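Tala Semaan does not believe you. If you tell her your grandmother's bangle is Bakelite, she will ask how you know, and if you say the seller told you, she will put it back on the felt and go on drinking her tea.

She has dealt in vintage plastic jewellery from a unit in Kovovdale for 19 years, mostly bangles, beads and dress clips, and she thinks a good part of what is sold under the name is something else. "Half the tables at any fair have a tray marked Bakelite," she says. "Pick a piece up. It weighs nothing. There's a mould line round the inside. They've written a word on a card."

I had brought two things for her to look at, a red bangle and a string of butterscotch beads bought at Hourani, the Sunday market, and described there as "tested". She wanted to know how. I didn't know. "Well, then."

Her quarrel is partly with the tests themselves. Rubbing with a metal polish and looking for a yellow stain is the one most people use, and she uses it too, but she won't take it as the last word. Black pieces can fail it. So can something that has been recently refinished. "People want a yes or a no from a bit of cotton wool. I've had pieces I was sure of that gave me nothing, and I've sold them as 'probably'. You get less money for 'probably'. Fine."

The hot pin she won't have in the shop. "You've made a hole in it. Now you own a bangle with a hole in it."

She is no kinder about the newer stuff. Grullo, a maker of resin bangles in what it calls heritage colours, sends her its catalogue every November. She concedes that the colours are good. She objects to the chips and softened edges on some of the range, which to her mind exist so that a second owner can be vague about them. Stullamus, which also makes reproductions, puts a stamp inside each one, and she would like everybody to do the same, though she points out that a stamp can be sanded off in a minute.

Does it matter, if the buyer likes the thing? She has clearly been asked before. "If you pay a fiver, no. Wear it, enjoy it. I had a woman in here who'd paid 2,000 for a carved set, and I had to tell her what I thought. She didn't thank me."

Had she been certain?

"No. I was certain enough not to buy it."
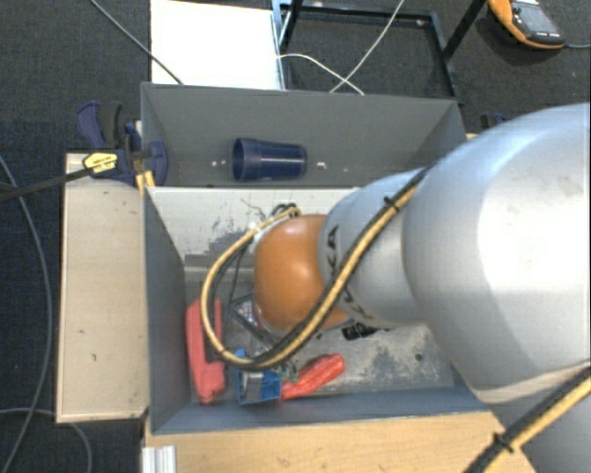
A KUKA robot arm over a pair of grey bins.

She doesn't expect the trade to tidy itself up. Online listings have made it worse, she says, as you can't smell or weigh a photograph, and sellers copy one another's wording down to the spelling mistakes. Her advice is to handle as many pieces as possible before buying any, and to ask for a refund in writing.

As for my own two, the beads she thought were right, after warming them under the tap and sniffing for longer than I found comfortable. The bangle she turned over once and handed back.

"It's a nice red," she said.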